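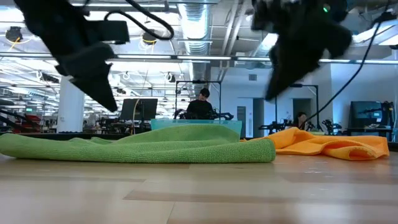 Chapter 6

Cloths and Towels: Sorting, Folding and Storing

In this chapter you will learn:
how microfibre differs from cotton
how colour is used to keep cloths for different jobs apart
two ways of folding a towel, and when to use each
how to set out a folding table

Most cleaning work begins and ends with a cloth. A cloth that has been washed properly can still cause trouble if it goes back into the wrong pile, and a cupboard of crumpled towels slows down everyone who has to use it. The work in this chapter is simple, but it is done many times a day, so small habits matter.

6.1 What microfibre is

Microfibre is a cloth made from very fine man-made threads, usually polyester with some polyamide. The threads are woven or knitted and often raised into small loops. The loops give the towel its fuzzy feel and help it to pick up dust and hold water. They also catch on rough skin, zips and splinters, so the table you fold on should be smooth and clean.

Wash microfibre apart from cotton, which sheds lint. Do not use fabric softener, which coats the threads. The towels used for the exercises in this book are washed at 60 degrees. 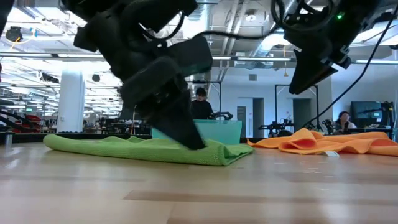 Figure 6.1 A green microfibre towel folded into a long strip, with an orange towel lying crumpled beside it.

6.2 Keeping colours apart

Many workplaces give each colour of cloth its own job. There is no single set of colours that everyone follows, so read the chart on the wall before you start in a new place. At the Van Rooij guest house, which we return to in Chapter 9, green is for kitchens and orange is for general dusting. Red is kept for toilets and is never stored on the same shelf.

Sort by colour first, then by size. Put worn or stained towels to one side as you go. Marilou Marquez, who ran the linen room there, kept a written tally of what came back from each wash. In October she counted 494 towels in and took 197 out of use, most of them with loose hems.

6.3 Looking at the hem

The hem is the narrow sewn border that stops the edge from fraying. Run a finger along all the sides before you fold.
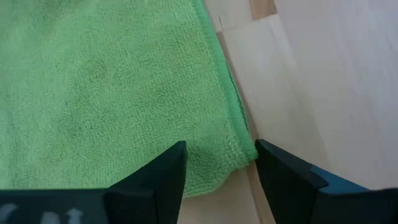
A sound hem feels even and slightly raised. If it has come away for less than the width of your hand, it can be stitched. If the loops beside it have pulled out as well, the towel is cut up for rags.

Check the label at the same time. A label that hangs by one thread should be snipped off, and the size written in the stock book.

6.4 The strip fold and the block fold

For a strip fold, lay the towel flat and smooth it from the middle outwards. Bring one long side over to the centre, then the other, and press along the length. Strips suit shallow drawers and trolley trays.

For a block fold, begin with a strip and turn the short ends in. The result is thicker and roughly rectangular, and it stands up well in a bin or on an open shelf.
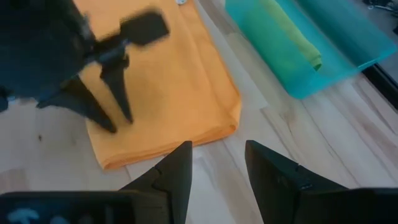 Thick towels spring back a little at the corners. Press down on the top layer with a flat hand and let go slowly. Do not pull the corners to make them sharp, as this stretches the hem.

Before you go on

1. Find out which colours are used for which jobs where you work or study.
2. Fold one towel both ways and measure the height of each.
3. Read Gerrit Van Wijk's notes on shelf labels at the end of the chapter, then draw a label for one shelf in your own store cupboard.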